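Subject: Re: [thrifty-list] Store loyalty points vs. plain old rebates, worth doing both?
From: Noelia Collado
To: thrifty-list

Rostyslav Boiko wrote:

> Hi everyone, new-ish member here, mostly a reader so far. I've been
> clipping for two years and I'm comfortable with matching coupons to the
> weekly sale. What I have never gotten a handle on is the rebate side.
> My grocery store has its own points program, then there's the Ditico app
> my sister uses, and then the mail-in forms that still show up on coffee
> and cosmetics. Can you really use more than one on the same item? I
> tried with a bag of Zoëga last month, got the store points, and the app
> turned me down with "receipt not eligible." I gave up after that.
>
> Also, how do you all keep track of it? I have a shoebox and it's a mess.
>
> Rostyslav

Rostyslav, welcome, and please don't give up! I love this question, and I have been waiting for somebody to bring up rebates because the list has been all inserts all the time since April.

Short answer: yes, you can use more than one on the same item, most of the time. The store points come from the store. The app money comes from whoever is paying the app. The mail-in comes from the maker. Those are three separate wallets, and each one has its own rules about what it will put up with. The only time I get shut out is when the app offer and the mail-in are both being paid by the maker, and then the small print usually says "may not be combined with any other manufacturer offer." So that's the first line I look for. If it's there, I pick the bigger one and move on.

About your Zoëga. I would bet a good lunch that it was the points that messed up your receipt, but in a very boring way. When you redeem points at the register (not earn them, redeem them), a lot of stores print the discount right on the item line, so the price on the receipt no longer matches the shelf price. The app reads the line, sees a strange number, and spits it out. I had this for months before I figured it out. Now I only redeem points on a trip where I'm buying milk and bananas and trash bags, things I would never get a rebate on. On rebate trips I earn and don't spend. Try that once and see if the app is nicer to you.
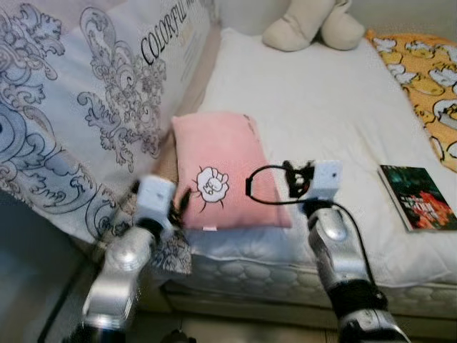 The other thing that trips people up is the size. My app offers will say 16 oz and the store carries a 15.5 oz bag and that's it, no money, and no amount of writing to them will help. Scan the barcode in the aisle before it goes in the cart. It takes a few seconds and I look silly doing it and I don't care one bit.

Now the mail-ins, which I think are the most fun of all of them, and I know I'm in the minority there! People skip them because they want the form, the receipt, sometimes the barcode cut off the box, and a stamp. But that's exactly why they pay better. My best one ever was for a Watier foundation I was going to buy anyway. I had a coupon out of the insert, the store had it on sale, I earned my points, and then the form paid me back most of what was left. The check took forever and I'd nearly forgotten it, so it was like finding money in a coat.

A few things I do with every mail-in, learned the hard way:

Make a copy of everything before you seal it. Phone photo is fine. Form, receipt, barcode, and the front of the envelope with the address on it.

Write the "postmark by" date on the outside of the envelope in pencil, up where the stamp goes. When the stamp goes on, it covers it up. If I can still see a date, it hasn't been mailed.

Ask for a second receipt at the register if you bought two rebate items on the same trip. Mine will print a gift receipt and some mail-ins take it and some don't, so read first. If they want the original, do two transactions. Say sorry to the people behind you, or go at 8 in the morning like I do when there's no line.

Don't cut the barcode until you know you're keeping the product. You can't return a box with a hole in it. Ask me how I know.

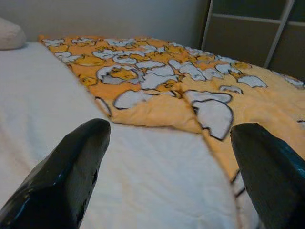

On keeping track, throw out the shoebox. Okay, don't throw it out, it's a perfectly good box, but stop using it as the system. I use one spiral notebook. One line per rebate, and the line goes like this: what I bought, where, who is paying, how much, date sent, date paid. That last column stays blank until the money shows up, and then I get to fill it in with a green pen, and I can't tell you how happy that green pen makes me. When a page is all green I fold the corner down.

Every month or so I go down the pages looking for blanks. If something has been sitting longer than the form said it would, I write to them or call. I've always been polite about it and I've almost always gotten paid. A lot of times it was a smudged zip code or they couldn't read my apartment number, and once they had the copy they fixed it. This is why you keep the copies!

I did try a spreadsheet for a while. My numbers added up by themselves, which was nice, but I'd have to sit down at the computer to put anything in and so I never did. The notebook lives in the kitchen drawer next to the scissors. If you're a phone person, use your phone. Whatever is within reach when you put away groceries.

Since you asked if it's worth doing all of it, I went and added up my notebook for you. Over the last year I got back $712 between the apps and the mail-ins, and that's not counting store points because I just spend those as I go. Some of those were things I wouldn't have bought without the rebate, so please don't read it as $712 saved. I'd knock a good bit off for that. There's a mascara in my bathroom right now in a color that nobody on this earth should wear. But even after knocking it down, it paid for the holidays last year and I was thrilled.

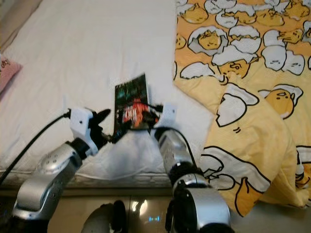
A word about thresholds. The Ditico app won't cash out under $50, or at least mine won't, and I see people get stuck at $38 or $41 and start buying things just to get over the line. Please don't do that. It'll get there. I let mine ride to $100 and then cash it all out together, mostly because I like the bigger number, but there's a real downside to it. If the account gets locked or the app goes under, you're the one out the money. So do as I say and cash out at the minimum, and I'll try to do the same.

Check too if your app has an inactivity rule. A few of them will start taking money back out of your balance if you don't turn in a receipt for a while. I put one small thing through each app every month to keep it awake. A can of beans will do it if they have an "any brand" offer, and they nearly always have an "any brand" something.

And while I'm going on and on: look at how they want to pay you. I had one come as a prepaid card with an expiration date printed on the front in type about as big as an ant, and I lost the last few dollars on it. Now when a prepaid card comes I use it up the same week. I buy a grocery store gift card for the exact amount on it, down to the cent, so I never have 83 cents stranded on a card. Not every store will let you do that, so ask at the service desk first.

Somebody is going to ask about Vistar, so I'll say what I know, and it isn't much. I signed up, I've turned in a handful of receipts, and they've all gone through fine. The offers are thin in my area. It's heavy on cleaning products and pet food and I don't have a pet. They do take receipts from the dollar store, which my other one won't, and that alone is making me keep it for now. If you have a dog I'd say go for it. I'd love to hear from anyone who has been on it longer, especially if you've cashed out, because I haven't gotten that far.
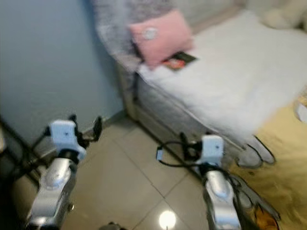
Back to your coffee for a second, Rostyslav. Do you still have the receipt? If it's been less than a month I'd write to the app and ask for a second look. Tell them the store name, the date, the item, and the price you paid, and attach a clear picture with the whole receipt flat, top to bottom, all four corners showing. If it's a long one, fold it so the store name and the item and the total all show, or take it in sections if they let you. Keep the note to two or three sentences. I've had turned-down receipts go through on the second try plenty of times, and it was usually the picture.

If they say no again, let it go and start clean on the next bag. There's usually another coffee offer when the weather turns.

So if I were you, I'd start with one app and one mail-in this month and nothing else. Get a notebook. Put those two in it. See how it feels when the first one gets paid and then add more if you're having fun, and if it isn't fun, stop, because matching coupons to sales is already most of the savings and you've got that part down.

Would people want me to type up the way I set up my notebook page? I could send it to the list as plain text so it prints okay. And if anybody has a better trick than my pencil-under-the-stamp thing I want to hear it.

Happy clipping,
Noelia

P.S. Rostyslav, tell your sister to check her referral link before you sign up! Most of the apps pay both of you, and I'd hate for you two to miss it.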